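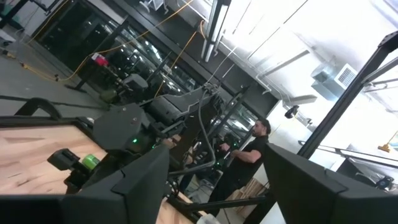 Wrist camera view, Sallham cell, arm status lights green.

14/08/2018

Second gripper fault on the Sallham cell. Same as the one in June: the arm goes through its moves fine, then the fingers stop answering partway through a close command. No fault code on the pendant, and the status lights stay green, so you can't go by those.

Log shows the last good reply at cycle 2152. After that the controller waits out the full 3000 ms timeout, retries, and carries on with the path as if the grip was confirmed. That second part is the safety problem. It should hold position.

Swapped the wrist cable for the spare Eyvindsson one. Ran 30 cycles, no dropouts, but that proves little given how long it took last time. Old cable is tagged and in the Zutthorpe bin. Continuity is good when straight, drops out on one pair when bent near the connector.

Changed the timeout to 2000 ms and set lost reply to stop the arm. Tested by pulling the gripper plug at low speed. Stopped both times.

To do:
Ask Rallitia if the retry behavior can be turned off for good.
Reroute cable with a wider bend at the wrist.
Reduced speed only until the long run is done.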